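Revised Practice Note for Recorded Table Tasks

Brolard has issued a revised practice note for teams that record table tasks used in training service robots. It takes effect in November and applies to all work carried out at the Primilberg and Skanemov sites. Teams with recordings already in progress may finish them under the earlier note.

The main change concerns the layout of the work area. Items that belong to the task are to be kept within reach of the person performing it, and items left on the table for variety must be listed on the session sheet. In tray-setting tasks, sachets are placed in straight rows and the hands remain in view until placement is complete. A session may include no more than 18 layouts, and each layout is to be recorded at least 2 times.

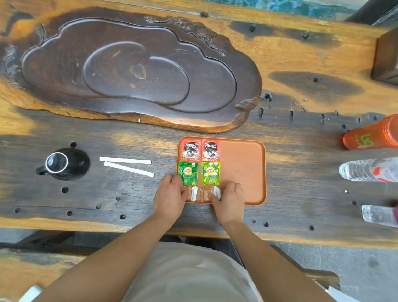

Sites were invited to comment on the draft. Mota wrote that the listing rule was welcome but that the sheet had too few lines for a crowded table, and asked whether a second sheet could be attached. The note now allows this, provided both sheets carry the same session number.

Section 39 sets out how errors are to be handled. An item placed in the wrong position is to be corrected by hand and the correction kept in the recording. Sessions are to be stopped only for spills, breakage or injury. Printed copies of the note are available on request from the Brolard standards office.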